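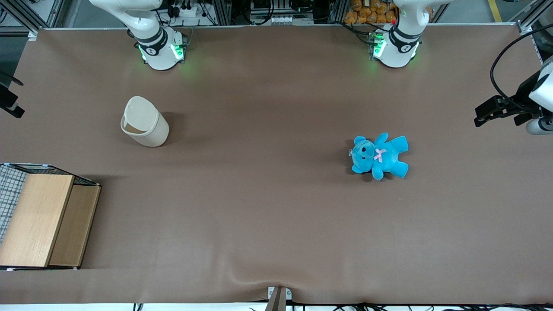
Bear out, lid up, ready to start.

I've washed a lot of stuffed animals over the years, and I've wrecked exactly 2 of them, both by being in a hurry. One went in with a red sock. The other I put in a hot dryer and it came out feeling like an old bath mat. So this is the slow way, and it's the one I use for any bear with a bit of sparkle in its face that I'd like to keep there.

First, lay the bear on its back somewhere flat with a plain cloth under it. I like a brown or gray cloth since lint and loose threads show up on it. Get a bin next to you with the lid already open, because you'll be pulling off fluff with one hand and you don't want to be fiddling with a lid with the other.

Now go over the whole bear with your fingers. Squeeze the arms and legs, feel along the seams, wiggle the eyes and nose a little. Anything loose gets sewn down before it goes anywhere near water! A tiny hole in a seam turns into a big hole in the wash, and then you've got stuffing in the pump filter (ask me how I know).

Next, the bow. If it's only tied on, untie it and wash it by hand in the sink with a drop of dish soap. If it's stitched, leave it alone and just check that the stitches are holding. Read any tag you can find too. If it says surface wash only, believe it, and skip down to the sponge part.

For a machine wash, put the bear in a zippered mesh bag. Mine is a Brado, the medium size, and the zipper has a little pocket to tuck the pull into so it doesn't rattle. Cold water, gentle cycle, half the soap you'd use for clothes. I use Lastar liquid. Powder tends to hide in the fur. Keep the spin low if your machine lets you pick. Mine goes up to 1,000 and I don't go anywhere near that.

For sponge cleaning, mix a little soap in a bowl of cool water and whip it until you have suds. Use only the suds, on a damp white washcloth, and work in small circles. Wipe with a clean damp cloth after, and do the belly last (it's usually the dirtiest part, and you'll want to change the water by then).

Drying is the boring bit. Roll the bear in a towel, press hard, unroll, and do it again with a dry towel. Then set it on a mesh rack and turn it every few hours. Plan on 2 or 3 days for a chunky one. If the middle still feels cool when you squeeze it, give it another night.

Once it's dry, brush the fur with a soft baby brush, against the grain first and then with it. Blue plush really perks up after this! Press the ribbon with a barely warm iron through a hankie and tie it back on.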